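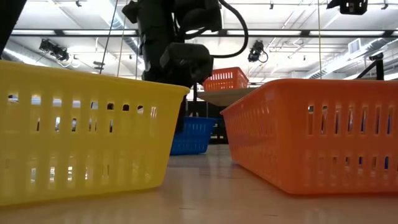 Slotted plastic baskets in yellow, blue and orange, with a smaller-looking red-orange one on the raised board.

The Basket Returns to the Pantry Shelf

For much of the past decade, the household plastic basket was treated as a purely practical purchase. It was bought in a hurry, placed under a sink and replaced when it cracked. Manufacturers and retailers are now giving the category closer attention, and color has become the principal point of difference.

Vida, the housewares distributor, lists 313 storage items in its current catalog. According to Benedek Pintér, who oversees the range, slotted baskets account for a larger share of that list than at any time since the company was founded. The strongest demand is for saturated shades: yellow, orange, red and a clear mid-blue. White and gray, long the standard choices, have moved to the back pages.

"Customers assign a color to a task," Mr. Pintér says. "Yellow is for onions and potatoes, blue is for cleaning cloths. The household learns the system within a few days, and labels are no longer needed."

The form itself has changed very little. A typical basket has a rounded rim, walls that narrow toward the base and rows of vertical slots. The taper allows empty baskets to be stacked inside one another. The slots admit air, which matters for produce, and they let the owner see what is stored without lifting anything down. Slightly translucent plastics, such as that of the yellow basket shown here, also carry some of the light of the room into a cupboard.

Ostap Palamarchuk, a storage planner with the Skotska studio, recommends that households settle on sizes before they settle on colors. His method begins with the shelf. The depth is measured first, then the clear height, and 2 centimeters are subtracted from each so that a hand can pass over the rim. Large baskets belong on a table or a low shelf, where their weight is easily managed. Smaller ones may go above.

Mr. Palamarchuk also advises against filling every shelf at once. His clients are asked to begin with no more than six baskets and to use them for a full month before adding to the set. Several have found that they needed fewer — one family in Brallus returned half of its order.

Care is simple. Warm water, mild soap and a soft brush will clear the slots, where dust and onion skin tend to collect. Baskets should be dried upside down and kept away from direct heat.

Vida's autumn colors will reach stores in September, with an initial delivery of nearly 4,000 baskets.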